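**From:** Brian Massawe
**To:** kitchen list
**Date:** 17 June 2010
**Subject:** Re: Bowls, and whose turn it is to have an opinion

Emília Gajdoš wrote:

> Dear all,
>
> I've now been through both lots of kitchen things and I think we have a
> problem with bowls. The cupboard to the left of the sink shuts if you lean
> on it and opens again when you go away. Could we agree on what stays out,
> what goes in the cupboard, and what goes to Iveta's sister for her new
> flat? I don't mind which, but I would like it settled before the Piltano
> people come to measure for the shelf, as they'll want to know how deep.
>
> Also, does anyone object to toast being made on the big table? Fletcher
> says crumbs. I say there is nowhere else with a socket that works.
>
> Please answer both questions and not just the one about toast.
>
> Emília

Emília, I shall answer both, in the wrong order.

Toast first. No objection. I've read Fletcher's message on crumbs twice, and it's the most feeling thing he has sent to this list since the business with the kettle in February. But a toaster has to live somewhere, and the worktop by the window is full of Fletcher's seedlings, a fact his message passes over. The cream one should stay. It takes the thick bread from Kratochvíl's, where the old one only took the sort of slice you could read a newspaper through, and then kept half of it.

I'll wipe the table in the mornings if someone else does evenings. Ľubica, I'm looking in your direction, with respect.

Now the bowls. My view is that a bowl earns its place by being used, and by that measure we have been running a museum. The set from Julden has to stay somewhere because Iveta paid for it, but those are soup plates with ideas above their station, and they can go on the top shelf with the fondue set and the other regrets. For every day, I'd keep the green and the blue. They're the right size for porridge and they're a decent size for salad if it's only two of us. They are also easy to tell apart before coffee, and I rate that highly.

Everything else in that cupboard, send to the sister. I mean the brown ones, the one with the chip that we all turn to the wall, and the glass thing that Fletcher says is a trifle dish. I've lived here four years and there has been no trifle.

On pans, which you didn't ask about but you must have known was coming: please can the black saucepan with the glass lid stay out as well? I know the rule is that pans hang. It doesn't hang. It's got a long handle, and on the hook it swings round and hits whoever is at the sink, usually me. I also like being able to look through the lid and see how the potatoes are doing. The Gasar pan can have its hook. It was a present and it has never been any good for anything else.

I'd also ask that lids be kept with the pans they belong to. Somebody (I name no names, Fletcher) has been filing them by size in the drawer under the oven. It looks splendid and I have twice boiled rice under a dinner plate.

As for Piltano, last time they measured they wrote 1336 on the back of an envelope and none of us could say afterwards what it was the width of. I've still got the envelope. Could whoever lets them in please write down which wall? If it was the long wall then the shelf fits with room to spare, and if it was the alcove then somebody held the tape at an angle. Ask them as well whether the 29 they wrote underneath was the depth or the price of the brackets. I'd be content with either.

So, to sum up for Iveta, who I know only reads the ends of these:

- toaster stays on the big table
- green bowl and blue bowl stay out
- black saucepan stays out, with its own lid
- Julden set to the top shelf
- the rest to your sister, if she'll have it, and the trifle dish even if she won't

If there are no howls by the weekend I'll start wrapping things. I have newspaper but could do with a couple of strong boxes. The last one went through at the bottom on the stairs, and we were finding bits of gravy boat until Easter.

Brian 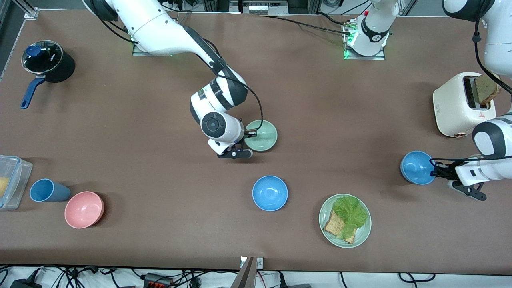
The keepers: green bowl, blue bowl, saucepan, and the toaster with a slice in.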